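6. Running the block demo on an open day

For whoever is on the Lastov cell when visitors come through. Assumes the arm is bolted down, powered and homed (section 4) and the gripper has been calibrated this week. If it hasnt, do that first, then come back here. Revised Sunday, July 14, 2024, after the Kalesgate visit.

6.1 Before the doors open

1. Clear the table. Cups, hex keys, phones, the lot.
2. Wipe the surface with a dry cloth. No spray. Spray leaves streaks and the wrist camera picks up every one of them.
3. Rope out, 2 metres from the base on all open sides. Check it against the tape on the floor, not by eye.
4. E-stop one on the operator's side, e-stop two on the rope post. Press both. Arm should drop to hold each time. Reset.
5. Load the job "stumgate_blocks". Ignore "stumgate_blocks_old", still on the controller, do not run it.
6. Speed to 17 percent. Looks slow to you. Looks plenty fast to a ten year old at the rope.
7. Wrist camera feed up on the big screen. Operator screen stays on the job page.

CAUTION: Never raise the speed while visitors are at the rope, even if they ask. They will ask.

NOTE: The Woldegiorgis Hall has the low sockets along the back wall. Bring the long lead. The short one reaches but then it crosses the walkway.

6.2 Putting the blocks out

8. One blue, one green. Spares stay in the drawer.
9. Set them down by hand inside the working area, arm parked, mode switch on manual.
10. Leave a finger's width between them for the first run. Closer is fine once you've seen a few good picks.
11. Hands out. Step back behind the line. Say "clear" out loud, then switch to auto.

CAUTION: Mode switch on manual every time a hand goes in. Every time. Doesn't matter how quick you think it'll be.

6.3 Talking through a pick

Keep the screen where people can see it. Most of them watch the arm for the first run and the screen after that, so save the talking for the second. Things to point out on the feed: where the fingers are, which block is nearest, what gets hidden when one block is in front of another. The raised shapes on the blocks are good for kids, ask them what they can make out.

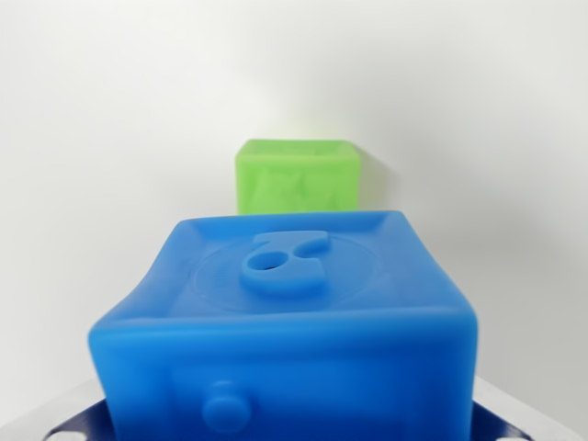
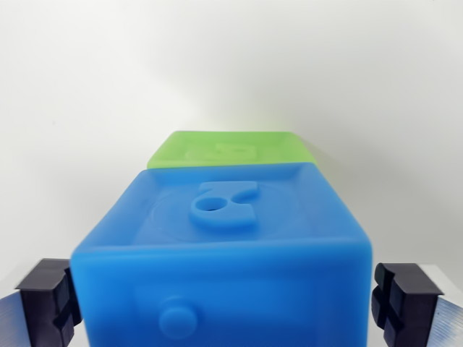
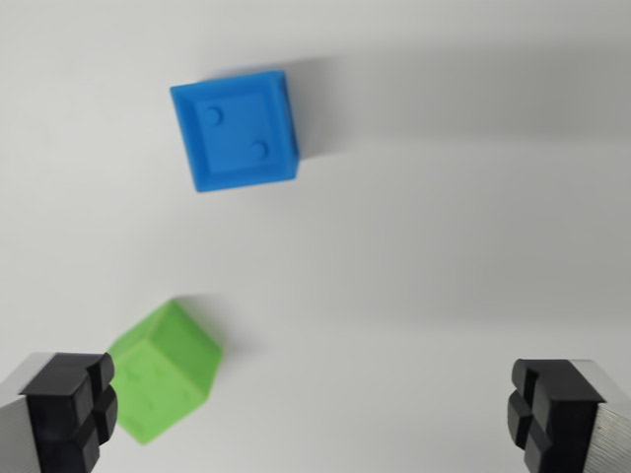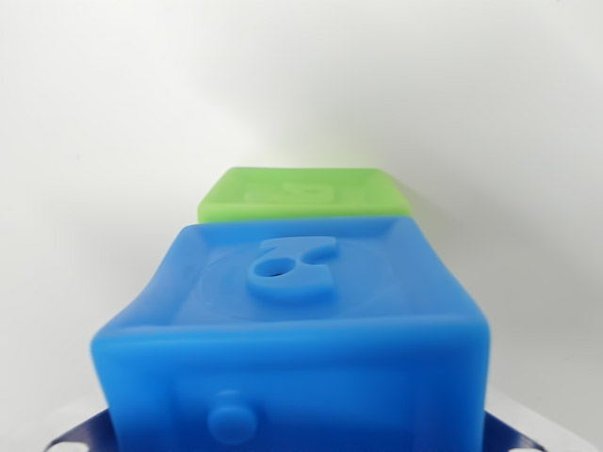 Figs. 6-1 to 6-4. Blue and green blocks from the wrist camera. In Fig. 6-3 the fingers are open and clear of the blue block.

12. Press start. First run without commentary, let it be seen.
13. Second run, pause at the approach (yellow key). Show the gap between the fingers. Resume.
14. If a block gets nudged out of the way, let the arm finish its cycle. Then manual, hand in, reset the block, hands out, "clear", auto.
15. Three misses in a row: stop, park, re-home. Takes a couple of minutes. Good time for questions.
16. Change of group every 12 minutes. Park the arm between groups. Do not leave it mid-cycle with no operator at the desk.

NOTE: Green behind blue is harder to see on the feed than green beside blue. Start with them side by side. Move on to one behind the other when the group has got the idea.

NOTE: Light from the side windows moves over the table through the afternoon. If the picks drift, pull the left blind down and run the white balance again (camera page, second tab). Don't touch exposure.

6.4 Letting visitors choose

Optional. Small groups only, no more than 5 at the rope.

17. Visitor picks a color. Operator selects it on the job page. Visitor does not touch the operator screen.
18. Visitor may press the green button on the button box, the one on the cable. That starts one cycle only, and the e-stops override it.
19. Visitors who want to hold a block get one from the drawer. Not off the table.
20. Get it back. Count not needed but have a look in the drawer before the next group.

CAUTION: No lanyards, scarves or long loose sleeves past the rope. That includes staff and teachers and whoever is taking the pictures for the newsletter.

CAUTION: Fingers close with enough force to pinch. Soft block or hard block makes no difference to that. Do not demonstrate it on yourself.

6.5 If something goes wrong

Arm stops, red banner: read the code, write it in the log, reset once. Comes back a second time, demo is over, park and power down.

Screen feed freezes but arm still moving: stop the arm first, then look at the cable. Usually the connector at the elbow. Push it home till it clicks.

Block dropped off the table: leave it there till the arm is parked. Then pick it up, wipe it, back in play.

Block keeps getting picked skewed: fingers not level. Park, manual, check both pads are seated and the screws are snug. Hand tight plus a quater turn. No more than that.

6.6 Closing up

21. Park, manual, controller off at the key. Key in the cabinet.
22. Blocks in the drawer, button box unplugged and coiled.
23. Rope down last, after the power is off.
24. Fill in the log. Groups, stops, codes, anything odd. The April sheet was left blank and we had to guess what happend with the elbow cable.

Related sections
4. Mounting, power and homing
5. Gripper calibration
7. Wrist camera: cleaning and white balance
8. Error codes for the Lastov cell
Appendix B. Floor plan, Woldegiorgis Hall
Appendix C. Kalesgate visit, notes for operators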